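Cistcombe Sweets & Sundries
Monday, September 9, 2019

1/ Good morning, everybody! I promised a few of you I'd write up how the candy table is going to work at the Jesturstead fall fair this year, and I've had my coffee, so let's do it now before the day gets away from me. Settle in, I tend to ramble.

2/ If you came by our table last October, you'll remember the big wicker baskets. They were so pretty! They were also terrible. Everything slid down to the bottom, the little ones had to lean in up to their shoulders, and by mid-afternoon you couldn't tell the taffy from the toffee.

3/ So over the summer I talked myself into clear acrylic boxes. I looked at them for weeks before I bought any (my family can tell you all about it). I ended up ordering from Pranik, who make shop displays, and I got 18 of them, which felt like a lot until I wrote down every kind of candy we carry.

4/ They have no lid. I went back and forth on that, but everything we put out loose is wrapped anyway, and a lid on a fair table just ends up under the table by ten o'clock. What I really wanted was tall sides, and these have them.

5/ The red candy sticks went first, because they're what people ask me for more than anything else in the store. I've been trying out how to lay them. Standing up, they flop over like tired tulips. Lying down, all pointing front to back, they behave beautifully and you can get your fingers around one without dragging out its neighbors.

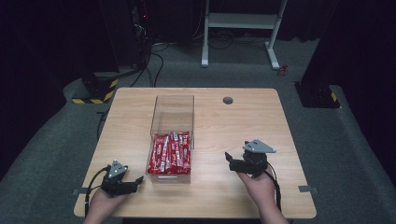
6/ HOW FULL IS FULL? I had this all wrong to begin with! My instinct is always to heap things up to the brim, because a full box looks generous. But I like it so much better with the candy only about a third of the way up. The red really glows through the sides, and there's space for a hand to go in and come out again.

7/ It also means I can top up without making a fuss. I'll keep the spare sticks in a carton behind me and add a handful whenever the pile gets low. Last year I was forever tipping out whole bags in front of a line of very patient people.

8/ PRICES. Sticks are 75 cents each, same as in the store. I thought hard about rounding up to a dollar for the fair to save on change, and then I pictured a child standing there with three quarters, and that was the end of that. I'll bring plenty of coins.

9/ WHAT GOES WHERE. Candy sticks at the front, where the kids can see them. Caramels and fruit chews in the middle. Licorice at the far end, for those of you who love it (I do, very much) and those of you who need to keep your distance - I understand, and there are no hard feelings.

10/ We'll have 2 tables this time, set in an L, so you can come around the corner instead of backing up into the folks behind you. Same spot as before, by the Semeniuk barn, on the side that gets the shade.

11/ One thing I still haven't settled is the labels. I've been writing them on little cards, but my handwriting gets worse the faster I go, and I'm told one of them looked like it said "carrots." If any of you has a label maker you're fond of, I'd be so glad to hear which one.

12/ I think that's all of it for now. If there's an old favorite you'd like to see in one of the boxes, tell me this week while I'm still putting the order together. I already have root beer barrels and butterscotch on the list, and I'm looking for a good horehound drop.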